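4. Results and discussion

We collected 217 survey responses on lunch habits in the Annan building, of which 151 were usable. The rest were blank, rude, or both. Gladys Ondieki coded the open answers and has asked that we never include open answers again.

The main finding is that students say they bring lunch from home and then buy chips. Of the 80 who claimed to pack a meal "most days," only 20 could name what they had packed that morning. One wrote "food."

Price came up less than we predicted – waiting in line came up constantly. The line at noon bends past the stairs, and several people reported giving up and eating after class instead.
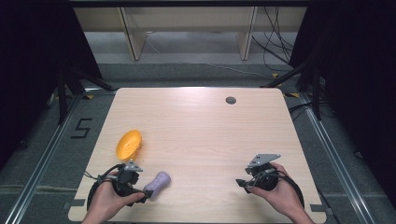

Our proposal had blamed the menu, so Nighat Ghauri rewrote the introduction in May to sound as if we had suspected the line all along. Dr. Sestura noticed. The original version is in Appendix B, at her request.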